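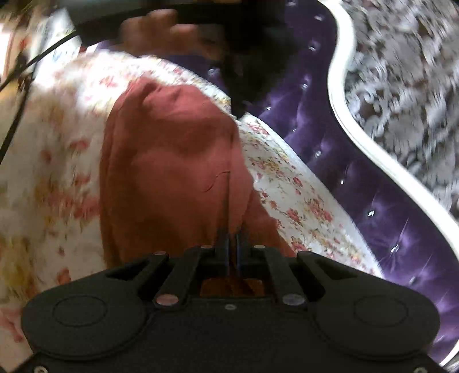 Edumdale green bin FAQ, updated 2026-01-27

Green bin questions

Quick answers, most-asked first. Covers Edumdale and Valtuscombe only. Liem has its own contractor and its own rules, so if you're in Liem most of this won't apply.

When do I put it out?
Night before. Trucks start early and don't come back for late bins. Same night as your red bin, every week. Yellow is still fortnightly.

What goes in?
All food scraps, cooked or raw. Meat, bones, prawn shells, cheese, mouldy bread, whatever's at the back of the fridge. Lawn clippings, weeds, leaves, small branches. Tea leaves and coffee grounds. Paper towel if it's only had food or water on it. Pizza boxes yes, torn up please, greasy is fine.

What doesn't?
Plastic bags, even the ones that say degradable. Nappies. Cat litter. Dog poo. Tea bags with the plasticky mesh. Vacuum dust. Treated timber. Garden hose (we get a lot of hose). Soil and rocks, too heavy, see below.

Can I use compostable bags?
Yes but only the certified ones, look for the seedling logo. Biodegradable isn't the same thing. If you can't find the logo, wrap scraps in newspaper or tip them in loose.

Where do I get more bags?
One roll a year comes with your kitchen caddy. After that, buy your own at the supermarket, or pick up a roll from the Valtuscombe office while stocks last. We can't post them. People ask.

My bin wasn't emptied. Why?
Check for a sticker on the lid. Usual reasons:
- too heavy
- lid wouldn't close
- wrong stuff on top
- car parked in front
- put out too late
No sticker, ring us and we'll send a truck back within 2 working days. Leave it on the kerb.

How heavy is too heavy?
If you can't wheel it easily the truck probaly can't lift it. Wet grass is the main culprit. Do half the lawn one week and half the next.

It stinks. What do I do?
Freeze meat and fish scraps until bin night. Works better than anything else. Also layer of newspaper or dry leaves on the bottom, keep it in the shade, put it out every week even if it's not full. Rinse with the hose and tip the water on the grass, not down the stormwater drain.

Maggots?
Yes, in summer. Boiling water, or salt, or vinegar. Lid shut. They do no harm to the compost at the other end so you can just put the bin out as is.

How many green bins can I have?
One standard per house. Second one is an extra yearly charge on the rates. Households of 6 or more can ask for a bigger one at no charge, fill in the form at the front counter.

I live in a unit. Do I get one?
Depends on the block. Bigger blocks share. Ask your strata manager first, then us. If your strata says no, they still have to give you a reason in writing, you're welcome to send us a copy.

Can I opt out if I compost at home?
Not for now. We had 1,882 survey replies last June and opting out was the most common request, so it's being looked at again with the next budget. Until then the charge stays on the rates notice whether the bin gets used or not. Home compost is still great, use the green bin for the things your heap doesn't like (bones, citrus, weeds gone to seed).

Where does it all go?
Prollotmont, the composting site out past the quarry. Screened, shredded, heated, turned, screened again. Takes a few months start to finish.

Can I get some compost back?
Yes. Free giveaway every June, 400 spots, bookings open a few weeks before on the website. Bring your own bags or a trailer with a tarp. No tarp no compost. Shovels not supplied. Outside of that you can buy it by the scoop at the Prollotmont gate, card only.

Is it safe for veggies?
Yes, mix it with your soil though, don't plant straight into it. Wear gloves and a mask when you're handling it, same as any bagged mix. Wash your hands after.

Bin's damaged / lid's come off / wheel gone?
Ring or use the online form. Repairs are free for normal wear. Leave the bin empty and at the kerb on the day we give you. Have the serial number handy, it's stamped on the front under the lip.

Bin's been stolen?
Have a look up and down the street first, they get mixed up. Then ring. Paint your house number on the new one.

I'm moving. Does the bin come with me?
No, it stays with the property. Caddy too. Give them a clean before you go, the next lot will thank you.

Still stuck?
Front counter at Edumdale or the Valtuscombe office, business hours. Phones are busiest first thing in the morining, try after lunch.

Related pages
Bin night finder
Red bin and yellow bin FAQ
Booking a hard rubbish pickup
Prollotmont gate prices and hours
Compost giveaway, how to book
Paint, batteries and gas bottles
Street tree pruning requests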